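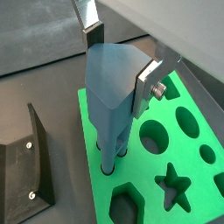 Skerard Toy Library list
Subject: Re: missing pieces, mixed-up boxes and what to do before December
Date: 9/22/25

Hello all,

Sorry, this got long. I started it with my lunch and it's now nearly time for the school run, so skip to whichever heading you need!

On the list last week, our friends at the Ouellet Road branch wrote:

> We've just had the summer loans back and the puzzle cupboard is in
> a right state. Half the inset boards have pieces from other boards
> shoved in the bag, and there's a carrier bag of odd bits which
> don't seem to belong to anything. We have 300 items on the
> shelves and one small room, so we can't keep spreading it all out
> on the floor.
>
> Does anyone have a way of checking things in that doesn't take all
> morning? And do you charge people for lost pieces? We never have,
> but we've got a few sets now that can't go out again, and it seems
> a shame to throw away a whole board for one star.
>
> Also, are fabric bags better than boxes? Ours are going mouldy at
> the seams.

Oh, I do feel for you. We had exactly this at Zurness two summers back and I very nearly took the lot to the tip. I can't pretend our cupboard is a thing of beauty now, but I can find the farm jigsaw without emptying the shelf below it, and that's enough for me.

Checking things in

What slowed us down was doing it all afterwards. Families would drop the bag on the table, have a chat, choose the next thing and go, and I'd open the bag at home in the evening and find a sock and a biscuit in it. So now we open everything while they're still there. It felt rude for the first few weeks (I kept apologising) and then people got used to it, and the children like doing it anyway. A three-year-old will put every piece in a board for you and be very stern about the one that's not there.

For boards and sorters, the board does the checking. If every hole has got something in it, it's complete, tick, back on the shelf. For things without holes, like the train sets and the tea sets, I've got a photo of the full set taped inside the lid. I used to have a written list, and it was hopeless. What I call a "small curved track" and what the next person calls it are two different things, and we'd have long talks over whether a "cup" was a "beaker".

I'd say do the sorters first if you want to feel you're getting somewhere. They're quick, and it clears a surprising amount of the mystery bag. Hold each odd piece over the boards you've got and you'll soon see if it's got a home. Turn it round a few times before giving up on it, too. I've binned a perfectly good piece in my time through looking at it the wrong way up, and found the hole it went in the very next day. I'm still cross about that. 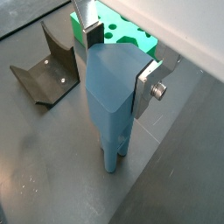 Charging for lost pieces

We don't, and I'd be sorry to see us start. It's a personal thing and I know some of you do it differently. My feeling is that the families who'd be most worried by a charge are the ones I most want through the door, and a couple of pounds for a plastic triangle isn't going to mend the roof. What we do is ask people to have a look under the sofa, and we keep a jam jar by the door where late pieces can be dropped in without having to say anything to anyone. You'd be amazed what comes back in that jar. We had a duck turn up that had been gone so long I'd already given the pond away.

If something's gone for good and it's only one piece, we mark the bag and let it go out as it is. Plenty of children couldn't care less if there's an empty hole. I've got one board that's been a piece short for ages and it's out every single fortnight. Where I do draw the line is games with cards or counters, where you can't play if half of it's gone. Those go in the craft box.

On replacing bits, I've had mixed luck. Writing to the makers is worth a stamp, and we've had a couple of nice parcels that way, but for older things there's often no one to write to. Charity shops are better. I buy incomplete sets whenever I see them and strip them for parts, like a car breaker. My husband has views on the state of the spare room.

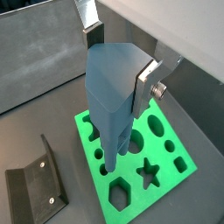
Tall blue block and the green shape board.

Bags or boxes

Boxes for us, all the way. We tried fabric bags and they were lovely when new, and then they got put away damp in somebody's boot and you know the rest. We moved over to the Femik trays with the clip lids, 98 of them in the end. They stack, you can wipe them, and you can see what's inside without taking the lid off. The clips do go after a while. I've got 2 with a big elastic band round them, and they still do the job.

For the big flat boards that don't fit a tray, I use those zip-up mesh wallets you get for school papers, the largest size. The air gets through, so no mould so far, and they stand up on the shelf like books. Write on the zip tag and not on the mesh. I learnt that with a permanent marker and a lot of regret.

If you've got bags that are only a bit musty, try a hot wash and a proper day on the line before you give up on them. The black spotty ones I'd let go.

Before December

We shut for 2 weeks over Christmas, and I send out a note well before asking for everything back by the last session. Don't tell people it's for a stock check, it puts them off! I say we're getting the cupboard ready for new things and they come in quite happily, mostly to see what the new things are.

One question from me while I'm here. Has anyone found a label that stays on a tray lid through the dishwasher? I've tried the clear tape and I've tried the posh ones and they all curl up at the corners. Ours are down to biro on masking tape again.

If Ouellet Road want to bring the mystery bag over one Thursday I'd be very happy to go through it with you. Ours could do with an airing as well, and I bet there's something of yours in it.

Bye for now,
Zurness branch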